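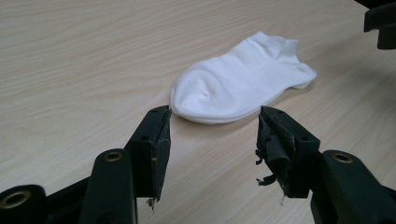

Household Basics, Handout 7: Socks

Bring clean socks on Friday. Last October the Plerero room needed its windows open until lunch.

Lay the sock on its side and flatten it with your palm before you do anything clever. Creases at the heel are normal. Creases in the tutor are age. 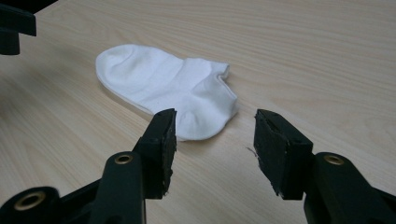 Berwyn Voyle
Tutor, Home Skills, Nelgate

Put the second sock on top of the first, toes together, and fold the toe end towards the cuff. Ankle socks allow one fold, two if you are stubborn. Balling them up is permitted at home, where I can't see it.
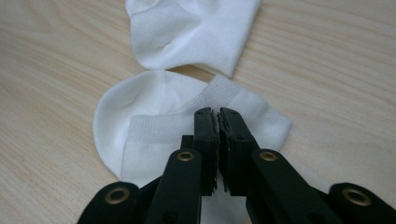 What if I only have one sock of a pair?
Keep it in the drawer for up to 12 weeks, then use it for dusting.

Ginette Brunet has the spare handouts, room 111.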